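Setting the Table: Collecting Demonstrations for a Two-Armed Robot in Simulation

Student project report, Trascombe Robotics Lab
Ankica Krasniqi

What we wanted to do

When our group picked a topic, I pushed hard for food. Everybody in the lab had been stacking blocks for a year, and I wanted objects with awkward shapes that a person would recognize right away. The plan was to teach a simulated robot with two arms to move breakfast items between a tray and a plate, using nothing but examples that we recorded ourselves. No hand-written motion rules at all! The learning part belongs to the other half of the team. My half was the examples, and it ended up being the part of the project I enjoyed the most.

How the recording works

We drove the simulated arms with a pair of hand controllers through Pivmont, the teleoperation program our lab wrote last year. Each recording is one episode. It starts when the operator presses the left trigger and ends when the operator marks it as a success or a failure. Pivmont saves the joint angles, the gripper openings and the camera views at every step, plus a one-line instruction such as "move the bun to the plate."

Between episodes a script called Lloyd resets everything. It shifts the tray and the plate a little, turns the food to a new angle and changes the background furniture. Early on, Lloyd only moved the food, and the first trained model learned to reach for the same spot on the table no matter what was there. Moving the dishes too fixed a lot of that.

What we collected

By the end of May we had 3021 recorded episodes. We set 200 of them aside for testing and never let the model train on those. Another 208 were thrown out after review, mostly for two reasons: the operator had dropped something and then picked it up again without marking the failure, or an arm had bumped the plate hard enough to slide it across the table. I wish we had kept the first kind in a separate folder. Recovering from a drop is exactly the sort of thing a robot should see, and we may record some of those on purpose next time.

Our first 1000 episodes took far longer than the rest. Part of that was learning to judge depth through a flat view (my first Sunday session was a disaster, I kept closing the gripper on air), and part of it was that we hadn't agreed on how to grab things. One of us always came in from the side and another from straight overhead. We finally wrote a single page of grasp rules, taped it next to the monitor, and the recordings got much more even.

Choosing which arm does what

Deciding how to share the work between the arms took us a whole week of arguing, and I think we landed in a good place. Each arm takes whatever is on its own side, so the operator doesn't have to cross them and the model gets clean examples of both. With the plate on the left and the tray on the right, the left gripper handles the yellow bun while the orange fruit and the croissant are within reach of the right one. The croissant is my favorite object in the whole set, because its curve means a grasp that works at one angle can fail completely at another, and Lloyd never gives you the same angle twice. Next we want to try handing an item from one gripper to the other over the open strip of table in the middle, and I can't wait to start recording it.
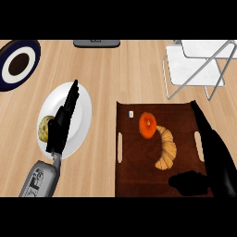
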